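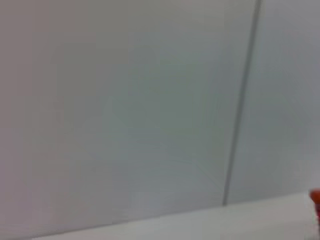 Search the guide
Enter keyword Go
Print this page | E-mail this page

Section 2. Setting up the table and wall panels

The Hirkdale play table is used with two or more gray wall panels. Put the table in its final place before you add the toys.

1. Stand the first panel upright behind the table.
2. Bring the second panel up to it until the edges meet. A thin dark line at the joint is normal.
3. Push the table back until it touches the foot of the panels.
4. Wipe the white top with a damp cloth and let it dry.

CAUTION: Do not lean on the panels or hang anything from them.

Note – Panels from the older Lirnon set are 11 mm taller and will not line up with these.

Section 3. Basket and play food

1. Set the orange basket on the table with the open side up.
2. Check the rim and the woven floor for broken strands. Do not use a basket with sharp ends.
3. Place the first piece of play food beside the basket, on the left.

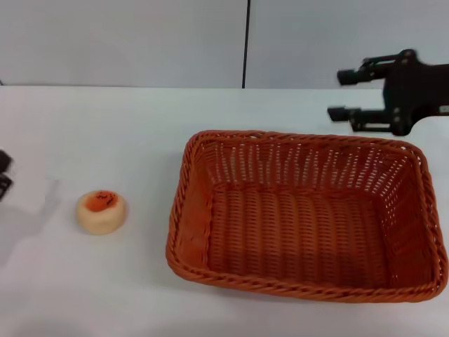
4. Leave a hand's width between the piece and the basket so that a child can pick it up easily.
5. Add the other pieces one at a time.

CAUTION: Play food is not for eating. Keep it away from children who still put things in their mouths.

Replacement baskets are part no. 785. Order from Hermans.

Revised 29/11/2019, L. Caron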